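Getting the marks off a beige wall
Posted by Mylene Macaraeg, 9/17/25

So I finally gave in and did the walls. I'd been putting it off since June, when my sister-in-law leaned a bike against the hallway and left a long gray smear at handlebar height, and after that I started seeing scuffs everywhere. Beige is a sneaky color! It hides dust for months and then one sunny morning it shows you every fingerprint in the house.

Dust first, please. I skipped that step for years and wondered why I got muddy streaks. I put an old T-shirt over the broom head, hold it on with a rubber band and go from the top down. Then comes the bucket: warm water, a small squirt of dish soap, and a second bucket of plain water for rinsing the cloth. Wring it until it hardly drips. If water is running down to the baseboard, you've got way too much on there.

For the washing itself I start low and work up (yes, the opposite of the dusting). Drips that land on a dirty dry wall leave trails, and they're a pain to get out, but they wipe right off a part you've already cleaned.

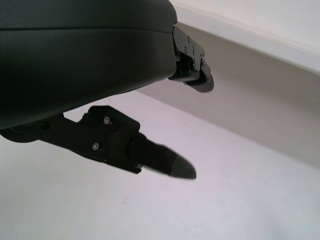 Black rubber scuffs are their own thing. Soap won't touch most of them. I rub gently with a clean white pencil eraser first, and if that doesn't do it I go to a paste of baking soda and water on a fingertip. Small circles, light pressure, wipe, look, stop. Those white melamine sponges work too, but on flat paint they can leave a shiny patch that catches the light worse than the scuff did – ask me about the spot behind my kitchen door. Try it down by the baseboard before you go after anything at eye level.

Grease near the stove wants a bit more soap and a few minutes of patience. Crayon comes off with the baking soda, mostly.

If the paint comes away on your cloth, quit scrubbing and touch it up instead. I keep leftover paint in a jam jar with the room and the brand on masking tape (mine is Zallwood, the hall one is Dorura, and no, they don't match even though both cans said sand). Dab it on with a scrap of sponge and feather the edges out. A brush leaves a neat little square you'll see forever.

My hallway took me 17 minutes once the furniture was out of the way. Moving the furniture took the rest of the morning, and I still haven't put the shoe rack back.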